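Updates > Grants > Kedside Balcony Growers

Hi Hermine,

Spring report, as promised, and it's a happy one! We've now got 40 households growing food on their balconies, up from the handful Vasanthi Shenoy talked into it back in January. Seedlings went out in March (tomatoes, chard, a lot of basil) and people keep knocking on my door to ask for more.

Of the 600 you gave us, 300 went on soil and pots from Widmer. The soil was pricier than I'd budgeted - my mistake, I was working from last year's list. Florian Zaugg found us a better deal on the second load, so we're nearly back on track.

Wind is still the big headache on the upper floors. We lost most of the beans in April, and I'd like to try shorter varieties up there.

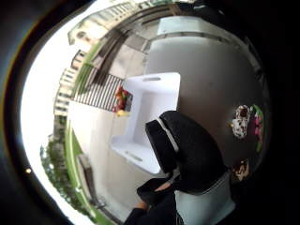 What's next

We have 3 workshops planned before August, all at 6 p.m. so folks can come after work. Anselmo Magalhães is doing the one on watering, and I'll muddle through composting myself. Could we move the leftover tool money over to netting? I'd need a yes from you by the end of June.

12 shares | 4 comments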